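Hevov opens furnished short-stay rooms for country patients and their families

September 1, 2022 – Hevov, a non-profit housing provider, has opened Ladine House, a short-stay residence for people who travel from regional areas for hospital treatment. The building has 24 furnished rooms and takes bookings for stays of two nights or more.

Each room has a bed and somewhere to hang clothes. Guests share a kitchen and a laundry on the ground floor, and there is a quiet lounge at the rear of the building.

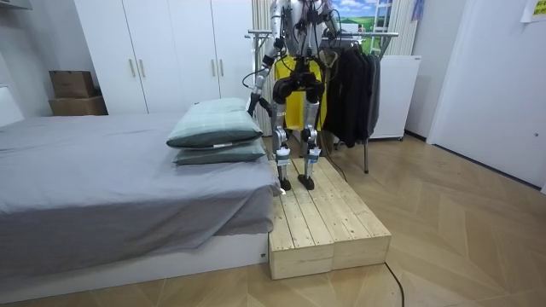
A bedroom with stacked pillows and a clothes rack.

Work on the site began in February, after Hevov took over the lease of a former nurses' hostel on Benmoussa Street. The old rooms were sound but dark, and most of the budget went on wiring, new windows and a lift. The original stair rail and the front doors have been kept.

Hevov surveyed 442 patients and carers before settling on the layout. Many said they had slept in their cars or driven home late at night after appointments. Others said they could find a motel room for one night but not for a full course of treatment.
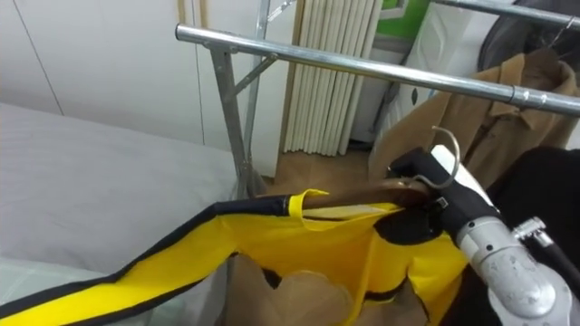
The survey also shaped the smaller decisions. Carers asked for hanging space that could be reached from a wheelchair, power points at bed height and a fridge shelf with their own room number on it. People on longer stays wanted a weekly rate, and this has been set on a sliding scale according to income. Guests who receive travel assistance can have it paid straight to the residence.

“Most of our guests will be away from home at a hard time, and they told us they wanted a plain, comfortable room and a door that locks,” said Mahmoud Fawzy, Chief Executive of Hevov. “They also wanted to know what it would cost before they left home.”

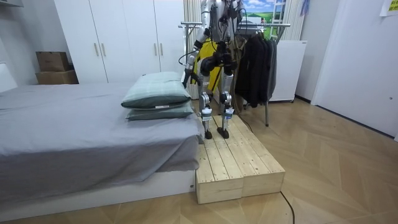
Linen is changed weekly and on request. The front desk is staffed during the day, with an on-call number overnight. A shuttle runs to the hospital each morning and returns in the afternoon – bookings for it close the evening before.

Parking is limited, and guests with a trailer or caravan should call ahead.
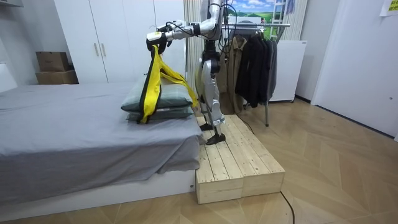 Soledad Soler
Residence Manager, Ladine House

Ms Soler will run the residence and its bookings. She previously managed staff housing for the Drikuritz group of aged care homes. Referrals can be made by a hospital social worker, a GP or the patient, and applications are open now.

Related items
Hevov annual report released
Changes to travel assistance claims
Drikuritz garden units reach lock-up stage
How to refer a patient to Ladine House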